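4.2 Equipment plan and spare hands

Budget here covers one two-arm unit, spares, and the cabinet filing task. Quote from Cedow came in over plan -- hands are the costly part, 14 weeks lead time. Office work needs a grip on thick flat boxes at cabinet height.

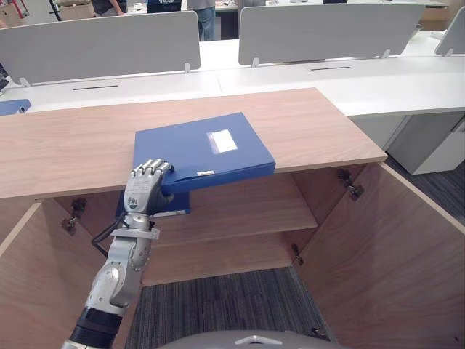 Should spare hands be bought up front? Buy one pair with the robot, the rest in December.

Furniture is cheap next to that. Two-door cabinet, one shelf, standard binders. Kimetti wanted custom fixtures, we droped those.

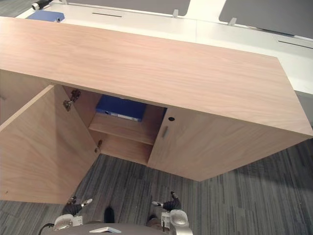 Isla Innes

Service contract next. Yule charges per visit, Stulgate per year; we budgetted for 10 visits. Cables and fingertips sit under consumables, line 13.

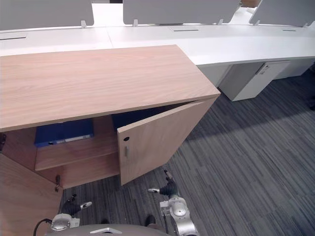
Figure 3. Filing task, cabinet doors open, binder on shelf.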